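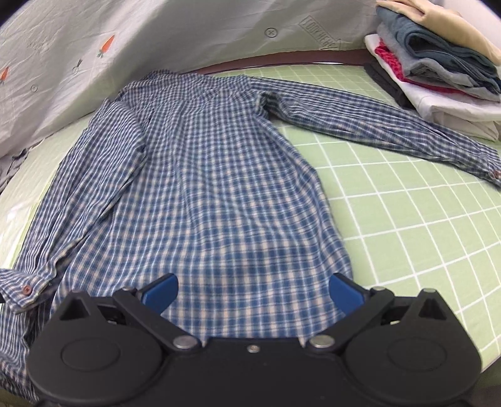
4. Cambios en la organización del trabajo

4.1. La tarea de doblado antes de la automatización

Wisero presta servicios de arreglo de ropa a domicilio y en una planta propia situada en Fuentealba. Hasta el inicio del proyecto Nekbridge, el doblado se consideraba una tarea de relleno: se hacía al final del turno, sin puesto fijo y sin tiempo asignado. Las hojas de trabajo recogían el lavado, el planchado y la entrega, pero el doblado figuraba incluido en esta última. En las entrevistas, las 15 empleadas del estudio lo describieron como un trabajo que se aprendía mirando a las compañeras y que nadie corregía de forma expresa, salvo cuando un cliente se quejaba.

Esta falta de registro tuvo consecuencias al automatizar. La empresa no disponía de una descripción escrita de cómo se doblaba una camisa, y entre las empleadas convivían al menos tres maneras de hacerlo. Unas empezaban por las mangas, otras plegaban primero un lateral completo y otras doblaban el cuerpo por la mitad antes de recoger los puños. El resultado final era parecido, de modo que la diferencia había pasado inadvertida para los encargados. Para el entrenamiento del brazo instalado en la planta, en cambio, el orden de los pasos importaba.

4.2. El registro de demostraciones

La fase de registro duró 32 semanas y comenzó en noviembre. En ella, las empleadas realizaban parte del doblado con una pinza manual provista de cámara, tanto en la planta como en los domicilios. No se les pidió que cambiaran el lugar en el que trabajaban habitualmente. En las casas, eso significa casi siempre una cama: la ropa se extiende sobre la sábana y las prendas terminadas se van apilando a un lado.

En la Figura 2 se ve una camisa de cuadros azules y blancos colocada boca abajo, con una manga tendida hacia la derecha y la otra en diagonal hacia la izquierda, y la pinza justo por encima del bajo. La tela conserva pliegues suaves en la espalda. Las empleadas insistieron en este punto durante las entrevistas: la posición de partida decide buena parte del doblado, y alisar la espalda exige la palma abierta. Con la pinza solo disponían de dos puntas, y varias optaron por tirar de la tela desde los bordes, un gesto que antes no empleaban.

Figura 2. Doblado de una camisa con pinza manual sobre una cama. Prenda boca abajo, antes de recoger las mangas.

La pinza alargó la tarea. En las primeras semanas, las participantes hablaron de cansancio en la muñeca y de una sensación de torpeza que les resultaba molesta en un trabajo que dominaban. Una de ellas lo comparó con escribir con la mano izquierda. La empresa respondió con un tiempo suplementario por turno y con la posibilidad de dejar la pinza sin justificarlo, medida que se usó sobre todo con prendas de punto grueso. Esas prendas están poco representadas en el conjunto final — un sesgo que el equipo técnico conocía y que volvió a aparecer después en la planta.

También cambió la conversación entre compañeras. Al tener que decidir qué demostraciones se conservaban, las empleadas empezaron a discutir cuál de las maneras de doblar era preferible. De esas discusiones salió una guía interna con 84 entradas, ordenada por tipo de prenda. Es el primer documento de Wisero en el que el doblado aparece como un oficio con criterios propios, y fue redactado por quienes lo hacían. Los encargados lo utilizan ahora para formar al personal nuevo, un uso que no estaba previsto en el proyecto.

4.3. El reparto de tareas tras la instalación del brazo

El brazo se ocupa de camisas, camisetas y ropa de cama pequeña. El resto sigue haciéndose a mano. Junto al equipo se crearon 2 puestos de supervisión, cubiertos por rotación entre las empleadas de la planta. La persona que supervisa extiende la prenda, comprueba que el cuello y las mangas hayan quedado libres, autoriza el ciclo y retira el resultado. Cuando el doblado no es aceptable, lo rehace a mano.

Las opiniones sobre este puesto están divididas. Quienes lo valoran mencionan el menor esfuerzo de hombros y el hecho de poder trabajar con un ritmo previsible. Quienes lo rechazan señalan que el ritmo lo marca la máquina y que la atención exigida es continua, aunque el cuerpo se mueva menos. Varias empleadas indicaron que el turno de supervisión se les hacía más largo que el de doblado manual. La rotación, planteada al principio como una solución provisional, se mantuvo a petición de ambos grupos.

La corrección a mano de los fallos plantea una cuestión distinta. En los informes del equipo técnico, una prenda rehecha cuenta como un fallo del sistema; en las hojas de producción cuenta como una prenda entregada. El trabajo de la persona que la rehace no aparece en ninguno de los dos registros. En la sede de Clallville, donde se consolidan los datos, esa diferencia llevó a sobrestimar la capacidad del equipo durante varios meses y a aceptar pedidos que la planta solo pudo atender con horas adicionales. El problema se corrigió añadiendo una casilla a la hoja de turno.

En los domicilios no se ha instalado ningún equipo y la empresa no lo prevé a corto plazo. Las superficies cambian de una casa a otra, y a menudo hay que apartar antes la ropa de cama o colocar las pilas ya dobladas donde no estorben. Las empleadas que trabajan a domicilio participaron en el registro igual que las de la planta, pero no han notado una reducción de la carga. Algunas lo expresaron como un desequilibrio: aportaron demostraciones a un sistema que alivia el trabajo de otras. La compensación por participar fue idéntica para todas, y en el momento de cerrar las entrevistas se negociaba un complemento específico para este grupo.

4.4. Autoría de las demostraciones

El consentimiento firmado al comienzo cubría el uso de las grabaciones para el entrenamiento del brazo de Fuentealba. No decía nada de su cesión a otras plantas. La pregunta surgió de las propias empleadas al redactar la guía, y el acuerdo vigente exige una nueva autorización individual para cada uso posterior. Dos participantes la han denegado, y sus demostraciones se retiraron del conjunto.

Última actualización: 28/05/2024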